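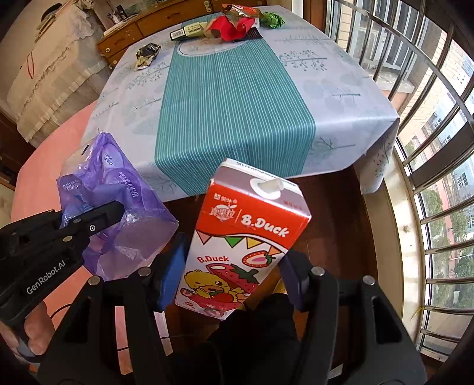
Kenna Guthrie wrote in the other thread that the Wike bell came off the steamer Hutberg and that "everybody's grandmother knew it." I'd like to take that one apart in a thread of its own, since the other one is supposed to be for the cemetery survey.

What I can find is this. There's a bell on a brick pier next to the Wike town hall. The plaque says it was salvaged from the Hutberg after she burned at the landing and given to the town by her captain. The plaque is aluminum and went up in 2000. I have not found one piece of paper older than the plaque that ties the bell to the boat. If you have one, please post it, with the page.

**Fraser Paterson**

---

**Kenna Guthrie**

I said grandmothers because it was my grandmother who told me, long before 2000. She was born on Sekine Street and could see the pier from her porch. She called it the boat bell. So did her sisters. Where would they have gotten that from if the plaque wasn't there yet?

Also the town history has the fire in it, page 166. The boat was real and the fire was real.

---

**Fraser Paterson**

No argument about the boat or the fire. I have page 166 open. It gives a paragraph to the fire, names the captain, says the freight was a total loss, and says the hull was towed off the bar in June of the following year. It says nothing about a bell. If the author knew a captain had handed the town a bell, and it was hanging a block from his office, I think he would have put it in. He put in everything else. There's half a page on a pig.

"Boat bell" could mean it was rung when a boat came in. Plenty of river towns had one at the landing for that.

---

**Dougal Farquharson**

Has anyone looked at the bell itself? Steamboat bells of any size usually had the boat's name or the founder's name cast on the shoulder. I drove through two summers ago and got up close. There's a raised band and some lettering, but it has been painted so many times that I couldn't make out more than an S or maybe a 5. Silver paint, over green, over something dark.

My guess is a farm bell or a school bell. It's small. A passenger boat the size of the Hutberg would have carried something a lot bigger than that.

---

**Toàn Vũ**

How small is small? People always say a bell is too small or too big for the story, and then it turns up on a scale and everybody changes sides.

---

**Kenna Guthrie**

89 pounds. It was weighed when they rebuilt the pier and it's in the town minutes. I don't have the minutes but I was at the meeting.

---

**Toàn Vũ**

OK, that is a number. Is that with the yoke and the clapper, or the bell alone? It matters a good deal. Farm bells came with a heavy cast yoke, and the catalogs often gave the weight of the whole thing complete with mounting. If it's bare bell metal, then it could be a small boat's bell, or a watch bell from a larger boat that had another one on the roof.

---

**Kenna Guthrie**

I don't know. They read out a number and moved on to the snowplow.

---

**Fraser Paterson**

So we have a weight from memory for an object nobody has described, from minutes we don't have in front of us. I'm not trying to be rude. I would just like it to be worth more than that before it goes into the county book as fact, and the draft for the county book has it as fact right now. I've seen the draft. It says "the famous Hutberg bell." Famous with whom?

For the record, what I went through before starting this:

- the town history, all of it, plus the index, which is bad
- the Wike paper for the ten months after the fire, on film, with gaps
- the folder marked "Landing" at the county library
- the insurance claim on the boat, from a transcript
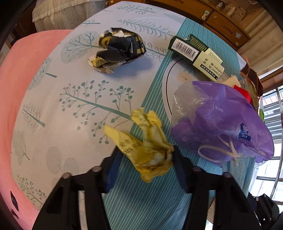
The claim is the one I'd point to. It lists what was recovered and what it fetched. There's chain, two anchors, part of the engine, a safe, and "sundry brass." A captain who gave away the bell while the underwriters were selling the chain would have had some explaining to do. It wasn't his to give.

---

**Ruwan Munasinghe**

I'd be careful with that. "Sundry brass" is exactly where a bell would hide in a claim if somebody had already walked off with it. And you say transcript. Whose? If it's the typed one in the Landing folder, the typist skipped lines all through it. I compared one sheet with the original years ago and found 10 entries missing on that sheet alone.

I'm not saying the plaque is right. I think the plaque is probably wrong about the captain at least. But the transcript can't carry the weight you're putting on it.

---

**Fraser Paterson**

It is the typed one. I didn't know that about the missing entries. Which sheet, and do you still have your notes?

---

**Ruwan Munasinghe**

Second sheet, freight. I'll look for the notes. They're in a box from before we moved and I'm not promising anything.

---

**Dougal Farquharson**

What about the school? The old Sekine Street school came down in the fifties and I have never seen anybody say where its bell went. Then there's a bell by the town hall. Come on.

---

**Kenna Guthrie**

My grandmother went to that school. She would have known her own school bell. And she was calling the other one the boat bell when the school was still standing, so there were two.

---

**Dougal Farquharson**

Or she told you so afterward. I have told my kids things about my childhood that my sister says happened to her.

---

**Kenna Guthrie**

That's a cheap one, Dougal. You have an S or a 5 and you think that's better than three women who lived across from it?

---

**Toàn Vũ**

S could be Sekine. It could also be Steel. Some of the cheap farm bells had STEEL ALLOY cast right on them. A magnet would help, brass and bronze won't hold one and iron will. You can do it through paint if the magnet is any good.

---

**Fraser Paterson**

I'd accept a magnet. If it sticks, I don't see how it came off a passenger boat with that much brass in her, and I'd want the book changed. If it doesn't stick, all we have learned is that it isn't iron. I want to say that now so it doesn't get posted later as proof.

---

**Kenna Guthrie**

Fine. I'll be in Wike for my cousin's birthday, we always eat at the Panda and that's a two-minute walk. I'll take a magnet and some paper for a rubbing. I'm not scraping any paint.

---

**Ruwan Munasinghe**

For the rubbing use thin paper and go around the whole band, including the parts that look blank. Please write down which way is north before you start.

Found one box. Wrong box. It's all church registers.

---

**Fraser Paterson**

The editor wants corrections by the end of November 2018 and I've asked her to hold the bell paragraph. She says she'll put "said to be from the Hutberg" if she hears nothing more. I still think that's too generous, but it beats "famous."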